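Replacing the under-counter fridge

2020-04-28

The old under-counter fridge in the shop gave up in January, and I said I would write down how I went about replacing it.

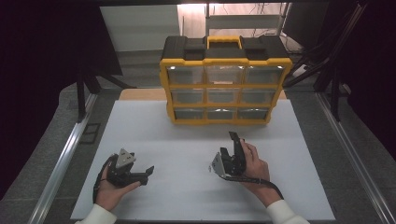 It had been running warm for a while before that. I kept turning the dial down and it kept creeping back up, and one morning the milk was at 11 degrees and I threw the lot out. Nevzat Yazıcı came to look at it. He cleaned the condenser, which was thick with flour dust, and it ran properly for 4 days. Then the compressor stopped for good. He said he could fit another one but that the cabinet was past it, with the door seal split in two corners and rust coming through at the bottom.

My budget was £1,000 including delivery. New two-door counters with a stainless top started well above that, so I looked at single-door ones and at reconditioned stock. Soltow had a reconditioned two-door at £888. Dağdelen had a new single-door for a bit less. I went back and forth over those two for most of a week.

Salma Bouazza, who runs the café on the corner, has had reconditioned fridges for years and told me to ask three things: whether the compressor is original, how long the guarantee is, and whether it covers labour. Soltow said the compressor had been replaced and gave 24 months on parts but only the first year on labour. That seemed fair to me, so I went with the two-door.

Measure your doorway. I had measured the gap under the counter, left room at the back for air, and checked the height with the castors on. I had not measured the passage from the back door, where there is a pipe boxed in at knee height. Dario Negri and the driver had to take both doors off the fridge and turn it on its side to get it past. After that it had to stand upright overnight before I could switch it on, so I lost another day and kept the butter at Salma's.

Things I have noticed since:

It is louder than the old one. You stop hearing it by lunchtime.

The shelves are coated wire and the coating is chipped on one of them. Soltow sent another without any fuss.

The thermostat display reads a degree lower than my own thermometer on the middle shelf, so I go by the thermometer.

The condenser is at the front behind a grille held by two screws. I brush it out on the first of the month now. On the old one you had to drag the whole unit out, so I never did it.

The council took no interest in the old fridge as it counts as trade waste. Soltow wanted £45 to take it away, and I paid it.

The display cabinet at the front is next, although that one can wait until we are open properly again. Fadime Baysal has offered me hers, and I need to go and measure it.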